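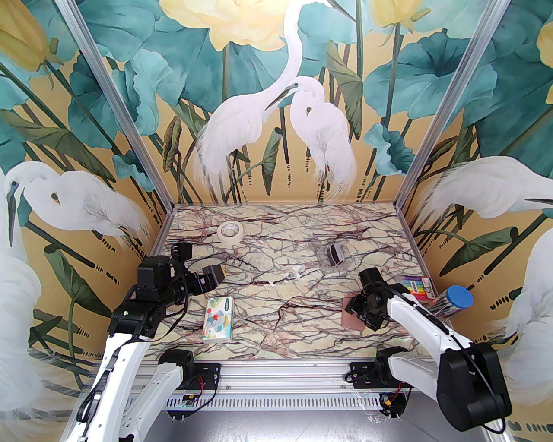
Repainting a wall that already has a coat of distemper on it. Thread, because three people asked after the July post.

Distemper is chalk and pigment bound with animal glue. The glue stays soluble in water for good. Roll modern emulsion over it and the water in the emulsion softens the old layer. The new paint then dries, shrinks slightly and pulls the lot off the plaster.

Test first. Wet a white rag, rub one spot for ten seconds. Color on the rag plus a chalky feel means distemper. Color with no chalk can be plain old emulsion that was thinned too far. Do this low down, behind a door.

Do it in every room. Baldur Þorgeirsson tested his hallway, found emulsion, and assumed the same for the stairs. The stairs were distemper over limewash. He lost a weekend and most of one wall.

Washing off: warm water, a big sponge, two buckets. Work from the bottom up. Runs on dry distemper leave streaks that soak in, runs on wet distemper don't. Change the rinse water when you can no longer see the bottom of the bucket.

Do not sand it dry. In an older house there may be lead in whatever is underneath. Get a test before you disturb anything you can't identify.

Let the plaster dry. I use a pin meter and wait for two equal readings, taken a day apart. Fan on, heater off.

If some of it won't come off, a penetrating stabilizer will bind what's left. I used Stoltik on the ceiling, one coat, brushed. It goes on like milk and smells for 3 days. Don't put on a second coat - it leaves a shine that the next paint can't grip.

Cost for the whole floor: 285 for materials, not counting the meter, which I already had. The quote for having it stripped and skimmed was 3,415. The quote did include the cornice.

Cornices are a separate job. Distemper fills the detail, so it has to be softened with a steamer and picked out with wooden tools. Rohani Pasaribu does this for a living and gets through a yard on a good day. I got through a foot.

Next post will be on filling hairline cracks before the topcoat.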